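Gripper test thread, day 2 of pretending I don't have a favorite.

Zultivov hand-held vs. the Manedero we've had since August. Both get the same job: brown cloth, bed, woven mat. Glamorous field, robotics. 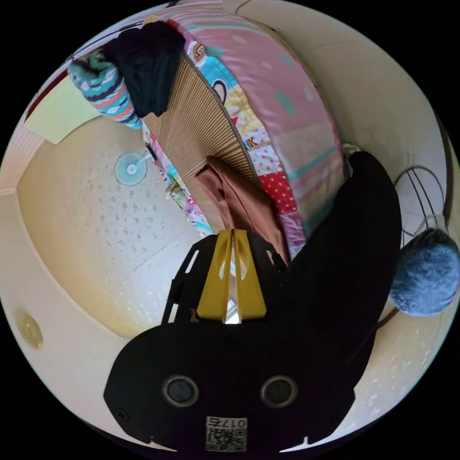

Yellow fingers closed, cloth still on the mat.

The Manedero has a stiffer trigger and a lovely case. I have now said everything nice about the Manedero.

The Zultivov fingers are tall paddles with cut-outs. Open them, straddle the fold, squeeze. My notes for the first hour say "fine" 9 times, so we're clearly doing science.
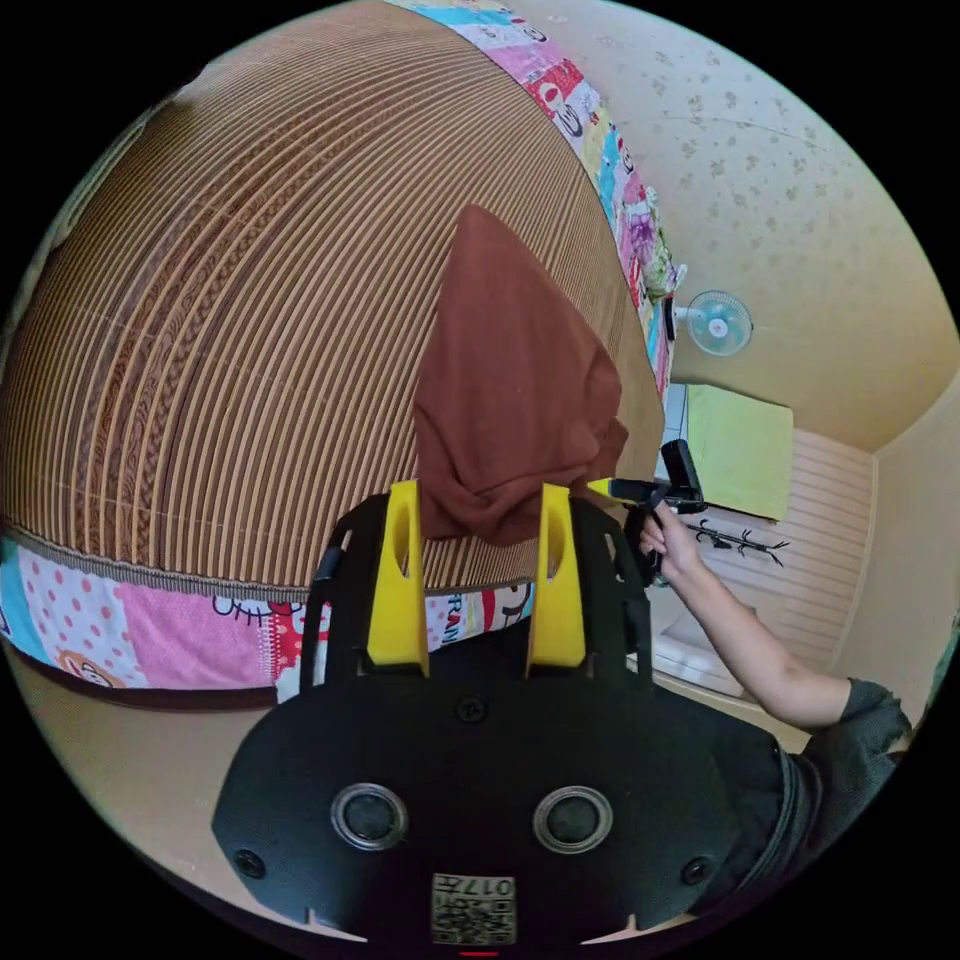

Hurno replied that finger shape is a distraction and we should be comparing trigger latency first. Hurno sells triggers.

Fair point though. Latency goes on the list, right under cable strain and my wrist.

Soft cloth is where I'd spend the money. More than 2,000 grasps logged on rigid stuff last year and they taught me very little about a seam.

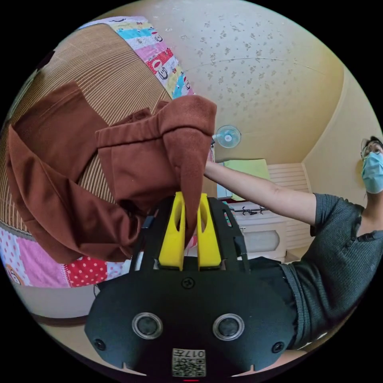
Brown garment, one fold, two fingers.

Next up: same cloth, Picard controller, 1,000 grasps. My wrist has asked to be left out of the acknowledgments.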